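Hand tools and the folding cell: frequently asked questions
Gandon Linen Care, Kokirell site
For folding, sorting and bed make-up staff. Revised in March.

What is being introduced?

A folding cell, known on site as Turberg, will take over part of the flat folding of small cloths. It will be set up next to line 2. Before the cell can fold anything it needs recordings of people doing the same work, and these are made by our own staff using hand-held two-finger grippers. The operator holds the gripper and works the fingers. Cameras record the position of the fingers and the cloth during each fold.

Does a robot move by itself during recording?

No. In the recording rooms every movement of a hand-held gripper is made by the person holding it. The folding cell is in a separate area behind a guard and is not started without a trained operator present. The two must not be confused when reporting a fault. A fault on a hand tool goes to the shift lead. A fault on the cell goes to maintenance.

Why is bare-hand folding not recorded instead?

The cell has two fingers per arm. A bare hand uses the palm, the thumb and the side of the little finger, and the cell cannot copy any of these. Recording with a tool of similar shape gives movements the cell can carry out. Operators find the work slower than bare-hand folding. No output rate applies during recording.

What does a normal task consist of?

A cloth is placed on a covered surface in an untidy state. The operator finds an edge or corner, takes hold of it, flattens the cloth and folds it to the pattern on the task sheet. The cloth is then disturbed and the task is repeated. Cloths are changed when they hold a crease that does not come out by hand. The starting state should differ each time. A cloth dropped in the same way for a whole session is of little use.
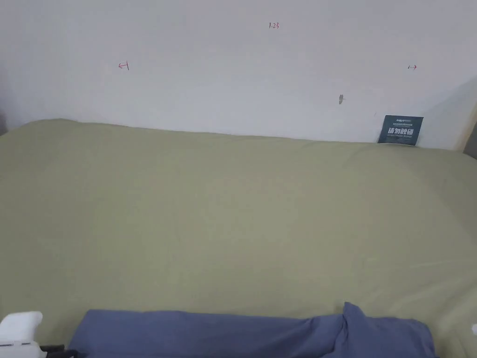
Do I need one gripper or two?

It depends on the task sheet. Single-tool tasks cover picking up, dragging and turning over. Two-tool tasks cover flattening and folding, in which one side of the cloth is held while the other is moved. The tools are not interchangeable between left and right once a session has begun. If they are swapped by mistake, stop, say so, and start the task again.

Keep the fingers low when approaching the cloth. A steep approach pushes the fabric down and the fingers close on a thick bundle of it. Close slowly, check the grip, then lift.

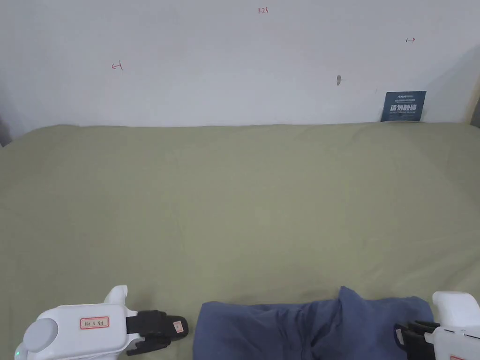

Siobhán Flanagan asks whether a fold that goes wrong should be thrown away, given that most people on line 2 were told to keep their error rate down. It should be kept. Mark it as a failed fold on the task sheet and carry on. A recording in which the operator loses a corner and picks it up again is useful to the cell, which will lose corners too. Failed folds are not entered in anyone's work record and do not count towards the line error rate.

How many recordings are needed?

The first stage calls for 1579 accepted folds, of which 922 were complete when this page was revised. An accepted fold is one with a full recording and a legible task sheet. It need not be a good fold. The remaining work is spread across both shifts.

How long is a session?

A session lasts 70 minutes including setting up, and no one does more than one per shift. The grippers are not heavy, but holding them with the wrists bent for long periods is tiring. Change your stance between tasks. Report any numbness or pain in the hand at once. You will be returned to your usual post on your normal rate, and the session will be closed with no further entry.

What must be left alone in the recording room?

Objects in view become part of the recording, and a room that changes in the middle of a session causes extra sorting later. The rule is to leave the room as found until the session is closed. 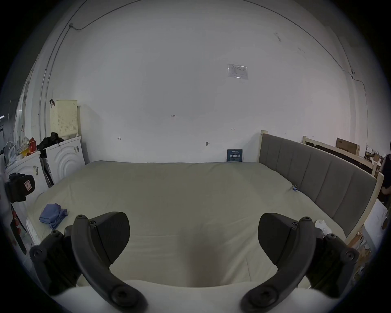 Room checks take place at the start and end of each session, and the operator does both. Compare the room with its condition at the last check and write down any difference, however small. The blue cloth is the work piece and may be moved freely. The dark-blue card leaning against the wall at the head of the bed reads 请勿触碰, "please do not touch", and should stay upright where it is. The handwritten marks on the wall are not to be wiped off or redrawn. Washing machines and anything standing on them are treated as part of the room, so a laundry basket left on top of one at the start is still there at the end.

Will I be filmed?

The cameras point at the work surface. Part of the room is recorded as well, and a person walking through or standing to one side may appear. Staff who do not wish to appear should keep out of the recording room while a session is open. Recordings are held for 300 days and are then deleted, apart from those used to train the cell. They are not used to assess attendance, speed or conduct.

What happens to folding jobs?

When the cell is in use, two folding posts per shift on line 2 will change. The cell needs a person to load it, clear it and inspect what comes out, and these duties will be shared among current line 2 staff. Grade and hours stay the same for the first year. Fitted sheets, quilted items and repairs remain manual. Trials with fitted sheets were stopped early because of the elastic corners, and no new date has been set.

What training is given?

Trịnh, the firm supplying the cell, trains loading and inspection staff on site during paid hours. The course covers safe stopping, clearing a jam, checking finger pads for wear and reading the fault panel. Isamu Hoshino keeps the list of places. Previous experience with machinery is not required. Recording work does not count as cell training and does not give priority for a place.

How is a cloth stretched between two points?

Some tasks call for one part of the cloth to be held in a fixed clamp while the operator draws out another part with the hand tool. Pull until the fabric is taut along the line between the two grips and stop there. Further pulling drags the cloth through the fingers and spoils the pads. The lower hem will usually stay slack, and this is acceptable. To finish, bring the hand tool back towards the clamp before opening the fingers.

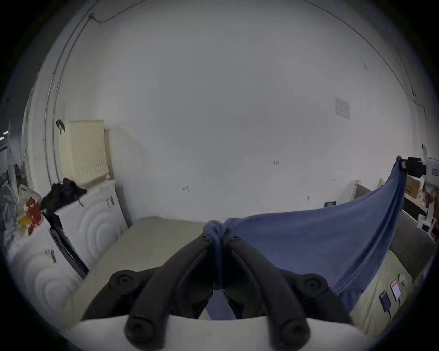
Wenjie Dong would like to know who decides that the cell is ready, and whether folding staff have a say in it. The decision is made after a four-week trial, and line 2 inspects every batch during that time. A batch refused by the inspector is refolded by hand and recorded against the cell. Two members of line 2, chosen by the line, attend the weekly trial meeting. The trial is extended if refused batches are not falling by the third week.

Can I decline to take part?

Yes. Recording is optional and no reason has to be given. Loading and inspection on the cell will become part of the ordinary line 2 rota after the trial. Anyone with a concern about that change should raise it before the rota is drawn up.

Who do I contact?

Session bookings and task sheets: Sayaka Katayama, recording desk.
Training places: Isamu Hoshino.
Posts, grades and hours: Žydrūnas Pētersons, staff office, open until 4 pm.
Damaged hand tools: hand to the shift lead with the tool switched off. Do not return a damaged tool to the rack.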